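Neighborhood Boards > Cudstead > Clubs, Signups and Fundraisers

Thread: wreath subscription – did anyone else get charged twice??

marlpit_7
signed up for the Cudstead holiday wreath thing in April, the yearly one, four wreaths, they hang it and pick it up after. $65. card statement shows $65 and then another $65 the same day. emailed, nothing back. anyone?

porchlight_sue
Did you hit the button twice? It hangs for a long time after you put the address in. I nearly did the same thing.

marlpit_7
no I hit it once. maybe once and a half lol

tallgrass
The form makes you do a separate order if your billing address and your door address don't match. So you end up with two. Happened to my sister-in-law. She got eight wreaths and gave four to the dentist.

porchlight_sue
It does not make you do a separate order. There's a box for the door address, it's just at the very bottom under the part about storm doors.

tallgrass
there wasn't a box in April. they added it

porchlight_sue
There was a box in April, I used it.

oldkettle
Whether or not theres a box, two charges is two charges. Call your card company. You have time still but I wouldnt sit on it.

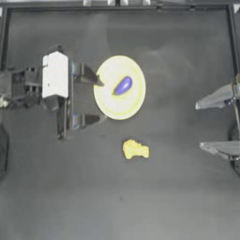
Also don't do both, the card dispute AND the refund from the club. I did that with a gym once and got the money back twice and then they took it back twice. Took all summer to sort out.

marlpit_7
ok so who do I email at the club. the address on the page bounces

rt9_commuter
The one on the page is the old one. Use the contact form under Orders, not the one under Contact. Put your order number in the subject line or they won't find it. Mine was 1,264 so I'm guessing they start at 1,000, no way they have that many doors.

tallgrass
They do Colulus too now, and the apartments on Atallah Street. so maybe

rt9_commuter
apartments can have them?

tallgrass
if the door faces outside. inside hallway doors no. fire code or something

hazelwick
Jumping in bc I have a different question about the same thing, sorry. If I move in the middle of the year does the subscription follow me or does it stay with the house? We're going to a place on the other side of Cudstead, still in the delivery area. I'd like to not pay again.

oldkettle
Follows you. It's your money.

porchlight_sue
It stays with the house unless you send in a change before the next hanging. They have a 7 day cutoff. That's on the page where it says Changes.

oldkettle
well thats dumb

porchlight_sue
It's a route sheet, they print it. Seems fair to me. People change things the night before and then complain there's no wreath.

oldkettle
I'm not complaining about the cutoff. I'm saying if I pay for a wreath I should get the wreath. If it goes up on some strangers door thats not what I bought

hazelwick
OK so I send the change in early. Is there a form for that or do I just write to them?

rt9_commuter
same form, pick "other" from the dropdown. there's no address change option. I'd send it now and again closer to the move, and ask them to write back so you've got it in writting

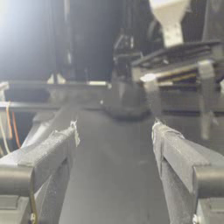 And take your own hook with you if you bought one. The over-the-door kind they use is extra and it belongs to you, they leave it when they collect. The stick-on ones are theirs.

hazelwick
Did not know that about the hook. Thanks!

tallgrass
the Itari hooks scratch the paint btw. put felt on the back

marlpit_7
back again. used the form under Orders and got an answer same night. two orders in there, 307 and 308, same name same address. they say the page timed out and the checkout ran again. refund going back to the card, 5 to 10 business days

porchlight_sue
So it WAS the button.

marlpit_7
it was the PAGE. I hit it once

rt9_commuter
307? so they don't start at 1,000. now I want to know what mine is

tallgrass
told you they have a lot of doors

oldkettle
Glad its fixed. Check the refund is the full 65 and not minus the fee. Some places keep the card fee.

marlpit_7
will do. also for anyone else signing up – the page says new signups for this year close Sat 3 September, after that you go on next year's list. and screenshot the confirmation, the email one didn't show up for me at all

hazelwick
Mine went to spam, maybe look there

marlpit_7
yep. spam. both of them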